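Teaching by remote control, or how I became a worse pair of hands

Last February I spent my mornings at Lanent pretending to be a robot that was pretending to be me. The job title was operator. You put on the headset, wave your arms at nothing, and on a simulated kitchen counter a second pair of arms does what yours did, slightly later and with less conviction.

We were asked for 300 good runs of one small job with cups. I handed in 194. The rest I binned, mostly for dithering.
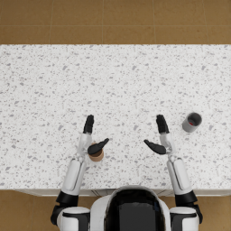
Dithering is the part that bothers me. A person reaching for a cup hesitates, changes grip, thinks about lunch. The learner copies the lot. Give it enough of my runs and it will pause over the crockery as I do, with great seriousness and no lunch to think about.

The usual cure is more data. Clandero, our rivals down the road, are very keen on more data. I would rather have 166 runs from someone who has made a lot of tea than twice that from someone paid by the run, who learns by the second morning exactly how sloppy the checker will let him be. I know this because I was him.

So pay operators by the hour, let them practise before anything is recorded, and let them throw away their own bad work without filling in a form. The form at Lanent had two pages. I kept several runs I shouldn't have, purely to avoid page two.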